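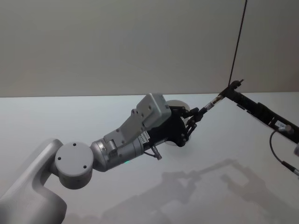
How much clear table does a two-arm demonstration need?

Enough that both arms can go through their full taught path with nothing else inside their reach, plus a strip on the visitor side where no part of either arm ever passes. For a pair of bench-mounted arms we leave 600 mm on that side.

The rest of this page covers setting up and running a tool contact demonstration for an open day. It was written after the Larnotwood open day in December and revised on 20 January 2023 with corrections from Boris Delić. It assumes you can already jog both arms, teach points and set speed limits on your own controllers.

What the demonstration does

One arm carries a multi-fingered hand and holds a slender tool. The second arm comes in from the opposite side and presents its end piece. The first arm brings the tip of the tool to the end piece, holds contact, then backs off. Visitors can follow it from a few steps away without much explanation, and the cycle is short enough to repeat for each group.

Before you start

Clear the table down to the bare surface. A matte white top against a plain light wall works well, as the black fingers and the tool stand out at the point of contact. Remove posters from the wall behind. Glossy tops throw reflections of the room lights and should be covered.

Check the cables next. Move each arm slowly through its whole range for the demonstration and watch every loop. A cable that hangs free at one end of the path can be pulled tight at the other. Any wire coming down from overhead should have slack at the lowest point of the path and should not cross between the two tips.

Setting the grip

1. Open the hand fully and bring it to the load position, with the palm toward the operator.

2. Place the tool between the fingers by hand, with the drive power off. Leave enough of it projecting past the fingertips that the end can be seen from the side.

3. Close the fingers at the lowest force setting. Increase the force one step at a time until the tool no longer rotates when you turn it lightly.

4. Stop there. Extra force bends the finger links out of their normal posture, and the tool tip moves with them.

5. Save the finger positions as a named grip. At Larnotwood we used Pallen A for the open day and kept Pallen B for a thicker tool.

Teaching the contact

6. Move the second arm to its presenting position first and lock it there. All other points are taught relative to this one.

7. Approach with the tool along its own axis. A sideways approach tends to push the tool round in the fingers.

8. Teach a standoff point 30 mm short of contact.

9. From the standoff, jog in small steps until the tip touches. Record the point, then back off along the same line.

10. Run the path at the lowest speed 4 times. If the tip lands visibly to one side, go back to step 3. The grip is the usual fault, and reteaching the contact point only hides it.

Speed for an audience should be lower than the arms can manage. People need time to look at the fingers before the contact is made.

Running the visit

Use two operators. One stands at the stop button and does nothing else. The other talks. At Larnotwood, Azra Softić gave the talk in Ornudov Hall and Boris Delić had the button.

Keep the talk to the length of a few cycles. Say what each arm is doing before it moves, then stay quiet during the contact. Questions are best taken with both arms parked. The most common one was whether the hand can feel the tool. Answer for your own hardware, and say plainly if the contact is position controlled only, as ours was.

Between groups, check the grip by eye and rerun one cycle. Do a full regrip after any emergency stop, even if the tool has stayed in the fingers.

Common faults

Tool creeps back in the fingers: finger force too low, or the contact point was taught too deep. Reduce the depth before adding force.

Tip shakes at the standoff: speed too high on the last segment, or the table is moving. We had the second problem with a folding table and replaced it with the fixed bench from the Pavlović lab.

Second arm drifts: check that the hold is active and that no cable is pulling on the end piece.

Log the cycle count at the end of the day. Our hand is due for inspection at 4,000 cycles, and an open day uses up more of them than the same hours of normal lab work.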